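Covholm Round Speckled Tabletop, Dark Red

Item 214
Sold by Vurnov Table and Counter

The Covholm is a round tabletop in dark red with a scattered fleck. It is made for people who want a colored surface that gets used every day, for cards and board games, homework, tea, mail, wrapping gifts or sorting out a drawer. It ships as a top only. Bases are sold separately and are listed at the end of this page.

Color and pattern

The ground color is a deep red, closer to brick than to cherry. Over it there is an uneven scatter of chips in white, gray, black and blue. The chips differ in size and shape and do not repeat in rows. In some spots several dark blue chips land close together, and in others there is a wider patch of plain red. No two tops have the same layout, and we cannot match a new top to one you already own chip for chip.

Dark red items sit quietly on this surface. Bright red and gold stand out against it.

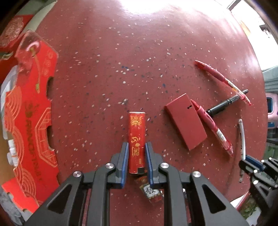
Covholm in dark red, with a slim red box with gold characters and a plain dark-red box beside it.

The finish is glossy. Under a ceiling light or near a window you will get a bright white patch on the surface, and the red looks pinker around it. Customers who find this distracting should order the Covholm Matte, item page linked from the main table menu. The matte version has the same chips and the same ground color, but it reads a little browner in daylight.

Color on a screen is never exact. Order a sample chip before you buy if the top has to go with existing chairs or flooring. Samples are free, up to 4 per household.

Everyday use

The surface is smooth and suitable for writing on with a single sheet of paper. Ballpoint and gel ink should be wiped off as soon as you notice it. Use a damp cloth and a drop of dish soap first. If a mark stays, use rubbing alcohol on a cotton pad, rub lightly, then rinse with plain water. Permanent marker may leave a shadow in the lighter chips.

Small dark things can be hard to spot among the flecks. If you plan to use the table for beadwork, watch repair or similar, put down a plain mat. 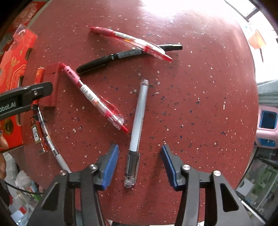
Pens on the dark red surface. Cream, black and navy flecks show at this distance.

Do not use scouring powder, steel wool or oven cleaner. Do not wax. Wax builds up along the edge and turns the gloss cloudy. Use a trivet under pans and kettles. Cups and plates at serving temperature are fine.

Set heavy objects down flat and lift them when you move them. Dragging a stoneware pot with an unglazed foot will scratch any glossy top, this one included. Light scratches can be reduced with the Vastier polishing paste (sold separately). Deep ones cannot be polished out.

Edge

The edge follows the full circle with no flat side and no corners. We do not cut notches, cable holes or drop leaves into round tops. For a top that goes against a wall, see the half-round Calimlim.

Bases

The Covholm fits these bases without drilling:

Vastier pedestal, black
Vastier pedestal, white
Calimlim four-leg frame, black

Screws and felt pads come with the base. If you are using a base from another maker, send us the plate measurements before ordering. We can tell you if it will fit, but we do not drill to order.

Delivery and returns

Tops ship flat in a carton with foam around the edge. Two people should carry it. Open the carton on the floor and check the edge all the way around before you throw the packing away. Report shipping damage with photos of the top and the carton.

Unused tops can be returned within 30 days in the original carton. Return freight is paid by the customer unless the top arrived damaged. Sample chips do not need to be sent back.

Stock

Dark red, gloss: in stock
Dark red, matte: made to order
Gray, gloss: out of stock, expected in October

Page updated Tuesday, January 17, 2023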